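5.2 Washing and drying fabric items before storage

Applies to Roleck storage bags, small and large. 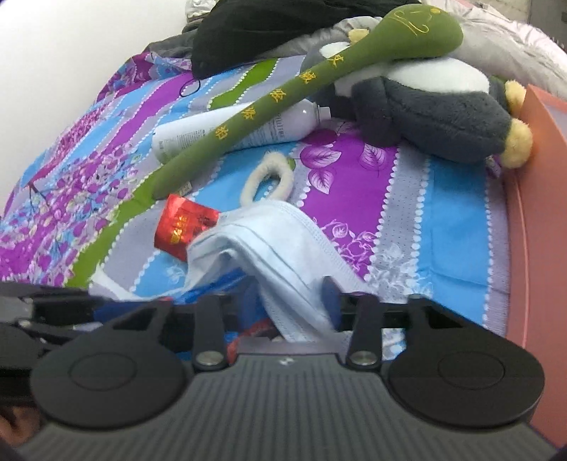

1. Check the care label on each item. Do not wash items marked "surface clean only."

2. Close zippers and hook tabs. Place small items in a mesh bag.

3. Select the gentle cycle, cold water.

4. Air dry fully. Thick stuffing may need more than 346 minutes.

CAUTION: Do not seal damp items. Mildew can form inside the bag.

5. Fill the bag to the line and close the slider — press along the full length twice.

NOTE: For replacement sliders, order part 638.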